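April 22, 2023

**Droditz planner update cuts the wait between watching and moving**

Good news for anyone training arms on tabletop chores: Droditz, the open planning package kept up by the Sisano lab, has a new release out this week, and it is a big one! The headline change is in how the software handles delay. Earlier versions treated the camera picture and the finger position as if they arrived together. They don't, and the gap was enough to make a fast reach land short. The new version stamps each stream separately, lines them up, and throws away any planned step that is already too old to use.

In the lab's own tests the lag left over after matching came down from 137 milliseconds to 28. That is a huge drop for a change that needs no new hardware, and it shows most in the small jobs, where a finger has to close at just the right moment on something thin.
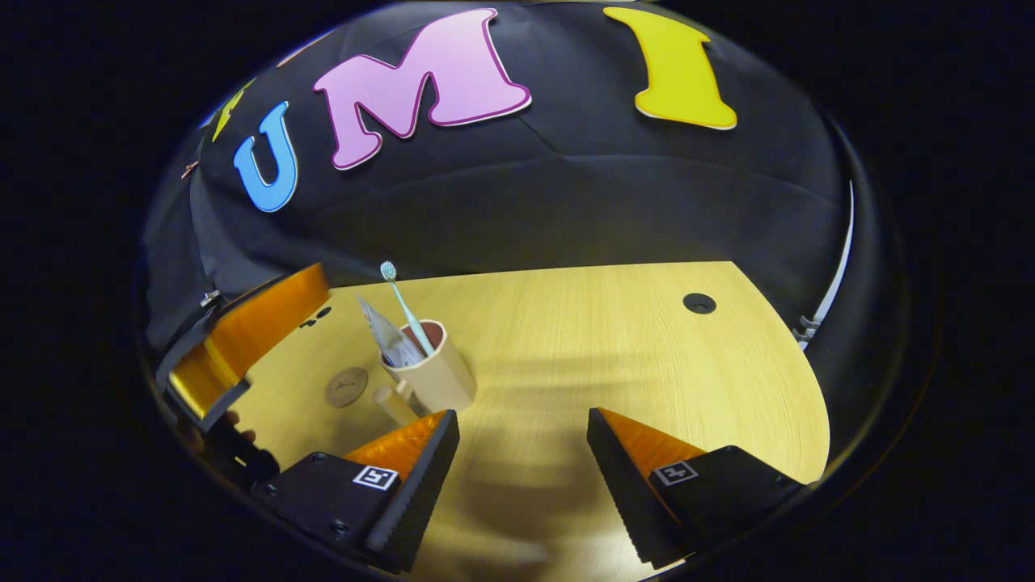 The matching step was overdue, according to Sadeghi, and the part to watch now is the wide-angle correction, where objects near the rim of the view can still come out a little closer than they are. A fix is being tested, Sadeghi added, but it slows the planner down and will stay switched off by default until July.

Wide views are a large part of what makes the package fun to work with. A cup with a toothbrush standing in it, both fingers and a good stretch of tabletop all fit in one view, so the planner doesn't have to guess where the tool is compared with the thing it is reaching for. The release also adds a replay tool -- scrub through a recorded run and see the planned path next to the one that was followed -- and it loads long sessions without choking, which the old viewer never managed.

Vondaditz, which runs the package on 11 arms, has already moved over and sent back 20 bug reports, most of them closed before the release went out. Existing recordings still load, but the settings file has a new layout and needs to be converted first. The script for that is in the tools folder.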